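Weltorcombe Robotics Club, workshop log
Posted April 17, 2022 by Venla Hakala
3 comments | 2 shares

Long one today, sorry Lwazi, you did ask for everything written down! We finally got onto the shopping task properly (basket in the left hand, pick with the right, out of the white cubbies) and I'm a lot happier than I was on Friday night.

First hour went on the shelf. I'd had the shelf positions saved from January and they were all a bit out, so I redid them with the measuring tape and saved them as shelf_new, please don't load the old ones. Approach speed is down to 50 percent for anything inside a cubby. It's slow as a wet week but I'd like to keep our fingertips.

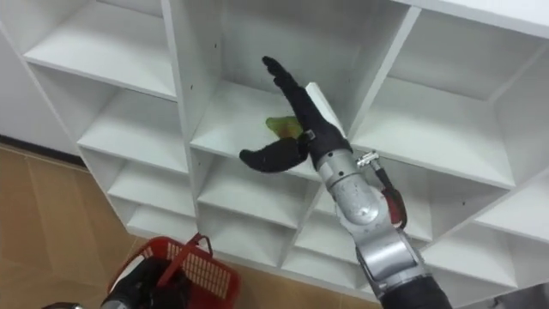

The approach angle is what I want to fiddle with next. Coming in from below means the wrist has to swing past the divider, and if the arm planner picks the wrong elbow solution we get a clunk and I get a heart attack. Lwazi reckons we should just ban that elbow solution outright for the middle compartments. I'm leaning his way, but then the high ones might be out of reach, so can someone try it in sim before Tuesday night? The Gandard laptop has the right version on it, mine doesn't.

Grip force: 28 on the produce setting, 14 if it's something squishy. Kopecký's old script still defaults to 90!! Check it every single time, I've put tape on the monitor.
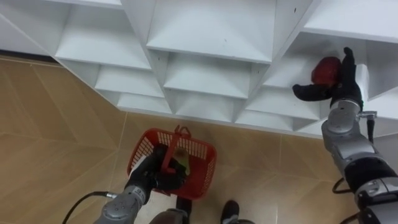 Other thing, the left arm. Holding a basket out for that long is hard on the shoulder joint, and I'd like us to log motor temps on both sides for the whole run, even if it makes the files enormous. I've started a column for it in the Pluvard spreadsheet. Fill it in even when the run's a dud, those are the ones I'm most curious about.

Still to do: colour thresholds for the red things (the basket is red too, so the segmentation gets confused, grr), a neater route for the arm cables, and somebody needs to order more gripper covers. I'll bring the good screwdrivers back on Tuesday, they're in my car.

Venla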